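Justeck tooling notes, February

Walura 4: gripper width and pose on low-texture surfaces

The February release of Walura, our pipeline for turning hand-held gripper recordings into training episodes, changes how pose tracking and finger width are computed. Anyone who processes recordings through the Wallwood server is already on the new version. Local installs have to be updated by hand, and the calibration file format has changed, so old files will be rejected at load time with a message naming the missing field.

The main change concerns plain tabletops. The previous tracker picked corner features across the full image and weighted them equally. On a pale, matte surface most of the usable corners sit on the gripper fingers themselves, which move with the camera. The solver then saw a large group of features with zero motion and a small group with real motion, and it often sided with the large group. The result was a trajectory that stalled during the approach and jumped once an object filled more of the view.

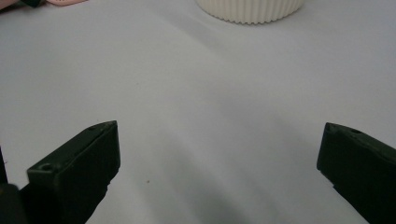
Version 4 masks the fingers before feature selection. The mask is computed from the current width estimate, so it follows the fingers as they open and close. When fewer than 100 features remain outside the mask, the tracker lowers its corner threshold and leans on the inertial data until the count recovers. Soft shadows are handled separately. A shadow edge from the tool or the operator's arm moves across the table in a way that fits no rigid scene, and wide gradients are now dropped before matching.

Width estimation has been split out of the tracker and runs first. It fits the inner edge of each finger and compares the two against the calibration sweep. If only one finger can be fitted, the other is mirrored from it and the reading is flagged as inferred. Inferred readings are kept in the output, but the episode filter can exclude them with the strict_width option. The default is off.

Bindu Salian reran the Abubakar tabletop set with both versions. Episodes rejected for tracking loss dropped by a third, and most of what is left fails during fast wrist rotation, a separate problem. Processing time per episode went up slightly on machines without a GPU. She also found that objects entering at the top of the view are segmented too late in some episodes, leaving the planner with a start pose but no target for up to 3 seconds. A fix is in review. Until it is merged, set target_wait to 100 frames for any set where the approach starts well back from the object.

Two smaller items. The episode viewer now draws the finger mask as an overlay, toggled with the M key. The export script no longer overwrites an existing directory unless it is told to.

To update a local install, pull the release branch, delete the cached masks, and repeat the calibration sweep once per tool. Sweeps recorded for version 3 can be converted with the script in the tools directory, provided the finger blocks have not been swapped in the meantime. Send failing episodes to Bindu with the log attached.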